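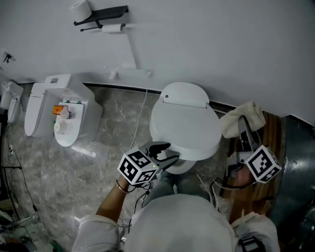 Wurden Home Water Program
Progress report to the Hijazi Fund, second reporting period
Prepared by Sigrun Ekström, program manager

Summary

The program repairs leaks and replaces worn plumbing in older homes in Wurden and the Priltton district. At the end of this period we had received 226 applications and finished work in 117 homes. The target in the grant agreement for this date was 80. Spending is within budget except for one line, explained below. We are asking for one change to the agreement, and it is set out at the end of this report.

Work completed

Most of the work was small. The usual visit covers the main shutoff, the water heater fittings, the kitchen and bathroom faucets, the toilet and any outdoor spigot. The crew fixes what can be fixed the same day and writes up the rest for a second visit.

Running toilets were again the most common problem. In most cases a new flapper or fill valve was enough. We replaced the whole toilet only where the tank or bowl was cracked, or where the floor flange had failed and the toilet had to come up anyway.

The second most common problem was shutoff valves that would not turn. Many of the houses in Priltton still have their first valves. A stuck valve does not waste water by itself, but the household cannot stop a leak when one starts, and the crew cannot change a faucet without shutting off the street side. We now replace the main shutoff on the first visit if it does not close fully.

Outdoor leaks took more time than planned. Several homes had buried lines running to sheds or old garden beds that no one used anymore. We capped these at the house. Two were still connected under pressure and leaking into the ground, and the owners had been paying for that water for at least one full billing year.

Bathroom fittings

During the first period, residents told us at the follow-up call that they would have liked small fixes done while the crew was in the house: loose towel bars, missing paper holders, a faucet handle that came off in the hand. With the Fund's approval we set aside a small allowance per home for this. It covers grab bars, holders, shelves and hooks, and no more than one hour of labor. Grab bars come first where anyone in the home has asked for one. They are fixed to studs or to blocking, never to drywall anchors.
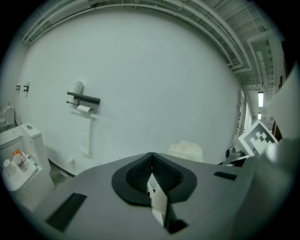

Wall-mounted shelf and roll holder in dark gray metal.

The allowance has been used in a little over half of the homes visited since it began. It has not slowed the schedule in any way we can measure.

Water use

We compare each home's bill for the two cycles before the visit with the two cycles after it. Enough time has passed to do this only for homes finished in the first period. Most show lower use. A few show no change, and in a small number use went up. We called those households. In one, a daughter and her children had moved in. In another, the meter had been read by estimate for several months and the earlier figures were too low. We have left both in the results and marked them.

Full figures will be in the next report, when the summer cycle can be compared with the summer before.

Staffing and contractors

Brakent continues as the plumbing contractor under the same hourly rate. Their second crew started in May, and from that point the number of homes finished each week rose noticeably. The intake position was vacant for five weeks. Calls were handled by the office during that time and some applicants waited longer than the ten working days we promise. The position is now filled and the backlog of calls has been cleared.

Budget

Labor, vehicles and office costs are all under the planned amounts for the period. Parts are over by $4,000. Nearly all of the overrun is shutoff valves, for the reason given above, and the rest is fill valves bought at retail when the supplier was out of stock. We have since placed a standing order and keep a stock of the common sizes in both vans.

We expect the parts line to stay slightly over through the end of the grant year. The vacancy in intake left money unspent in the salary line that would cover it.

Problems and open items

Renters are still underrepresented. The landlord has to sign the consent form, and in many cases the form does not come back. We have shortened it to one page and now mail it directly to the owner on file with a stamped return envelope. It is too early to say if this helps.

Three homes were turned away for reasons outside the program, two for unsafe wiring near the water heater and one for a floor that would not carry the work. All three were given the county repair office's number.

Request

We ask the Fund to approve moving unspent salary money to the parts line for the rest of the grant year. The total award would not change. A reply before the next payment date would let us keep to the current schedule in Priltton, where most of the remaining applicants live.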